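第四章 遥控器配对、行程设定与手动解锁

本章适用于 Heltau 系列侧开式电动院门（单扇与双扇）。阅读本章之前，请确认第三章的机械安装已经完成，门扇可以用手平稳推动，控制盒已接好电源线和接地线。如果门扇在手推时有卡顿，请先回到第三章调整铰链，不要靠加大电机推力来解决。

4.1 开始之前

需要准备的物品：

随机附带的遥控器两只
十字螺丝刀一把
手动解锁钥匙（装在说明书袋内）
梯子或稳固的脚凳（控制盒装在高处时使用）

注意：通电调试期间，儿童和宠物应留在门扇活动范围以外。门扇完全打开时扫过的区域内不得停放车辆或堆放物品。

注意：控制盒内有市电。打开盒盖后只可触碰本章提到的按键和旋钮，接线端子一侧的透明护罩不要取下。

控制盒内的主板上有三个按键，从左到右分别标为“学习”“设定”“测试”。按键上方是一个两位数码管。接通电源后，数码管先全部点亮，随后显示“--”，表示主板处于待机状态。如果显示“E1”，说明限位开关没有接好，请对照第三章的接线图检查。

4.2 遥控器配对

每块主板最多可以存入27只遥控器。新主板出厂时存储为空，附带的两只遥控器也需要配对后才能使用。

1. 按一下“学习”键，数码管显示“L”并开始闪烁。
2. 在数码管闪烁期间，按住遥控器上准备用来开门的按键，直到数码管停止闪烁。
3. 松开按键。数码管显示该遥控器的编号，随后回到“--”。
4. 再按一次遥控器上的同一按键，门扇应有动作。由于行程尚未设定，此时门扇只会短暂移动后停下，属于正常现象。
5. 对第二只遥控器重复以上步骤。

请把编号和使用人记在本手册末页的表格里。遥控器丢失时，可以凭编号单独删除，不必清空全部存储。

单独删除：按住“学习”键，待数码管显示“d”后松开，用“设定”键翻到要删除的编号，再按一次“学习”键确认。

全部清空：按住“学习”键不放，数码管先显示“d”，继续按住，直到显示“CL”再松开。清空后所有遥控器都要重新配对，包括邻居或家人手里的。

注意：Zapata 旧型遥控器（背面电池盖为滑盖式）与本系列主板的编码方式不同，不能配对。换装主板的用户请向经销商另购遥控器。 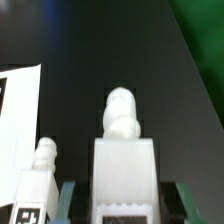
4.3 设定开门与关门行程

主板需要记住门扇完全关闭和完全打开的位置。设定过程中门扇以慢速运行，请站在能看到整个门扇的地方操作。

单扇门：

1. 用手动解锁钥匙松开电机，把门扇推到半开位置，再重新锁上电机。
2. 按住“设定”键，直到数码管显示“P1”。
3. 按一下遥控器。门扇应先向关门方向慢速移动，碰到关门限位后停下。如果门扇第一下是向开门方向走，请立即再按一次遥控器停住，断电后对调电机的两根相线，从第1步重新开始。
4. 门扇停稳后，数码管显示“P2”。再按一下遥控器，门扇向开门方向慢速移动。
5. 门扇到达开门限位后停下，随后自动关闭一次。数码管显示“--”，设定完成。

双扇门：

先动作的一扇为主扇，后动作的一扇为副扇。装有门闩或压边条的那一扇应设为主扇，否则关门时两扇会互相顶住。先按单扇门的步骤设定主扇，数码管改为显示“P3”后，用同样方法设定副扇。两扇之间的时间差出厂值为8秒，可以在菜单项“t2”中修改。

注意：设定过程中如遇停电，主板不会保存未完成的行程。恢复供电后请从第1步重新开始。

4.4 调整推力和遇阻灵敏度

推力旋钮在数码管右侧，标有“F”。顺时针旋转增大推力，逆时针旋转减小。出厂位置在中间，大多数门扇无需改动。

1. 让门扇完整开关一次，观察中途有没有无故停下。
2. 如果门扇中途停下并反向，把旋钮顺时针转一小格，再试一次。
3. 门扇能够顺利走完全程后，在关门途中用手掌平推门扇边缘。门扇应停止并退回。
4. 如果需要很用力才能让门扇退回，把旋钮逆时针转回一小格。

冬天润滑脂变稠，门扇阻力会增大。北方用户通常在入冬后需要重新检查一次推力，到了 December 仍未检查的，请在下雪前补做。天气转暖后记得把旋钮调回原位，夏天仍沿用冬季的推力会使遇阻保护变得迟钝。

遇阻保护不能代替红外对射。门口有行人经过的场合必须安装红外对射，接线见附录二。

4.5 红外对射的检查

1. 确认发射端和接收端装在同一高度，两端盖板没有泥水遮挡。
2. 接收端指示灯常亮表示对准，闪烁表示偏离。
3. 松开接收端的固定螺丝，缓慢转动，直到指示灯常亮，再拧紧。
4. 让门扇开始关闭，用一块纸板挡住光线。门扇应立即停下，并重新打开。
5. 在门扇静止时挡住光线，按遥控器关门。门扇应不动作，数码管显示“E4”。

如果挡住光线后门扇照常关闭，请断电检查接线端子“PH”上的短接片是否已经取下。这块短接片是出厂测试时装上的，接入对射后必须拆除。

清晨和傍晚阳光直射接收端时，可能出现门扇关不上的情况。把发射端和接收端对调位置，多数情况下可以解决。仍有问题的，可以选购带遮光罩的 Uven 接收端，安装孔位相同。

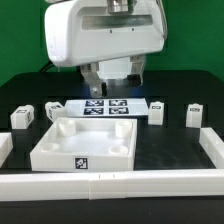

4.6 停电时的手动解锁

停电或电机故障时，门扇可以改为手动推拉。户主和经常出入的家人都应当学会这一操作，钥匙应放在院内和室内各一把，不要只锁在车里。

1. 断开控制盒电源。即使已经停电也要断开，防止来电时门扇突然动作。
2. 拨开电机外壳上的防尘片，露出锁孔。
3. 插入钥匙，顺时针转四分之一圈。
4. 向外拉出解锁手柄，直到与电机外壳垂直。
5. 用手缓慢推动门扇。装在坡地上的门扇解锁后可能自行滑动，操作时应有一人扶住。

恢复电动：把手柄推回原位，钥匙逆时针转回并拔出，合上防尘片。接通电源后第一次按遥控器，门扇会慢速寻找限位，走完一个来回后恢复正常速度。

解锁状态下门扇没有锁止力，大风天可能被吹开。需要长时间断电时，请用插销或链条固定门扇，并在恢复供电前取下。带着插销启动电机会损坏减速齿轮，不在保修范围内。

4.7 外侧锁与防盗

门扇关到位后由电机自锁。门扇长度超过三米的，或者临街安装的，建议加装 Biltero 电控锁。电控锁接在“LK”端子上，开门时先松锁再启动电机。

1. 断电，把电控锁的两根线接到“LK”端子，不分正负。
2. 通电，在菜单项“t5”中选“1”。
3. 按遥控器开门，应先听到锁舌动作的声音，随后门扇移动。
4. 如果锁舌被门扇压紧而松不开，在菜单项“t6”中选“1”，门扇会在开启前先向关门方向轻推一下。

电控锁内外两侧都有钥匙孔。内侧钥匙孔不要用胶封住，停电时要靠它开锁。

4.8 常见显示代码

E1 限位开关未接或断线
E2 电机过热，等待冷却后自动恢复
E3 连续三次遇阻，检查门扇和地面有无杂物
E4 红外对射被遮挡
E5 供电电压过低
E7 行程数据丢失，按4.3重新设定

代码“E2”出现后，请勿反复按遥控器。频繁出现“E2”时，多半是铰链缺油或门扇下垂。

主板保险丝烧断后，数码管不亮，遥控器也没有反应。请换上同规格的保险丝，不得用铜丝代替。换上后再次烧断的，请停止使用并联系经销商。

4.9 日常检查

每月：擦净红外对射的盖板，按4.5做一次遮挡试验。
每半年：给铰链加润滑脂，检查电机支架螺丝，操作一次手动解锁。
每年：检查控制盒密封圈和电缆外皮，更换遥控器电池。

沿海地区的用户请把每半年的项目改为每季度一次。润滑脂只加在铰链上，电机推杆出厂时已经密封，表面涂油反而容易粘沙。

技术咨询时请报出控制盒内侧标签上的产品编号，并说明门扇长度、安装方式和数码管显示的代码。

本章修订：Socorro Urrego
修订日期：2025年10月30日
配件目录中主板的订货号为291，遥控器的订货号为100。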